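Gripper comparison - safety check before each session
Checked by: Randi Solheim, 2021-03-21

1. Pivot screws snug on both grippers - OK. The Travness pair did work itself loose in February, so do please have a proper look.
2. Ribbed pads clean and seated - OK, though I'd love a spare set.
3. Cables clear of feet - tape down. Sølve, dear, this means you too!
4. Soft fruit picked with a light squeeze - OK after 100 picks

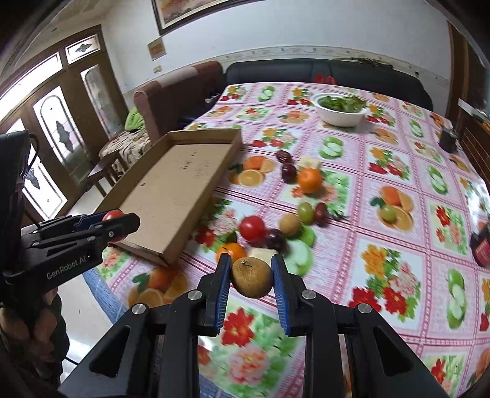

and I'd happily go on to 500 before changing the pads, provided someone wipes them now and then.
5. Fingers away from the linkages - remind everyone again.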